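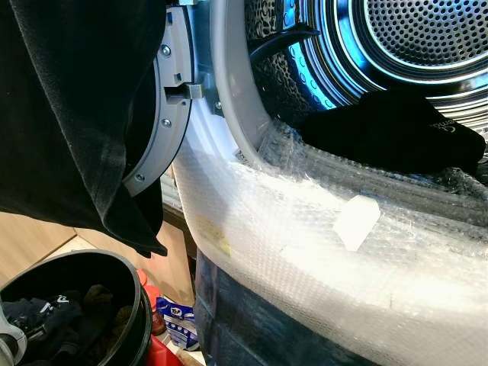
Lavadora de carga frontal

La lavadora de carga frontal es un electrodoméstico que lava la ropa en un tambor giratorio de eje horizontal, al que se accede por una puerta circular situada en la cara delantera. Es el tipo más habitual en las viviendas europeas, donde suele instalarse en la cocina, el baño o un cuarto de lavado.

Tambor

El tambor se fabrica normalmente en acero inoxidable. Gira dentro de una cuba estanca que retiene el agua, y sus perforaciones permiten que esta entre durante el lavado y salga durante el centrifugado. En el interior, unas palas levantan la ropa y la dejan caer, con lo que se consigue la acción mecánica. Los modelos domésticos llevan por lo común 3 palas. Algunos fabricantes añaden relieves en la chapa para reducir el roce con los tejidos, y otros incorporan una luz interior. 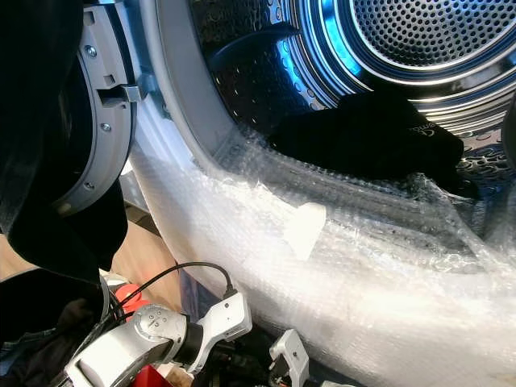 Las prendas pequeñas, en especial los calcetines, tienden a quedarse junto a la boca al vaciar la máquina o a adherirse a la pared después del centrifugado. Conviene girar el tambor a mano una vez antes de cerrar. En los modelos con fuelle de goma ancho, un calcetín puede alojarse en el pliegue y pasar allí varios lavados, con el consiguiente mal olor.

Carga y descarga

La ropa se introduce suelta, sin comprimirla, y se deja libre un espacio en la parte superior. Las prendas oscuras se lavan aparte y del revés. Para la descarga se recomienda sacar primero las piezas grandes, que suelen envolver a las menudas.

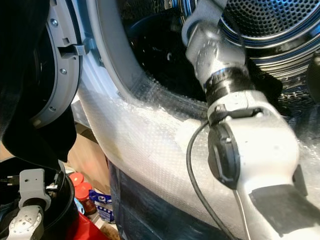

Hsin-yi Hsu sostiene lo contrario en el boletín de la lavandería Howlader: prefiere retirar antes las prendas pequeñas, porque al tirar de una sábana acaban en el suelo. El manual de Sikero no fija ningún orden y solo pide revisar el fuelle al terminar.

Puerta y cierre 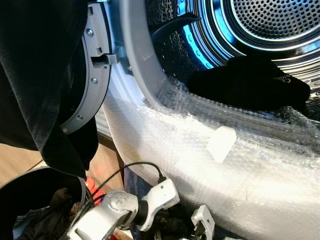 La puerta se articula en un lateral y queda bloqueada durante el programa por un mecanismo eléctrico. Tras el final del ciclo, el bloqueo tarda hasta 2 minutos en liberarse en los modelos de Eltton. El gancho del pestillo sobresale del aro interior, que en muchas máquinas es de plástico gris y va sujeto con tornillos repartidos por su curva. Si el gancho se rompe, se desmonta el aro para cambiarlo. Colgar ropa de la puerta abierta carga la bisagra y puede desalinear el cierre.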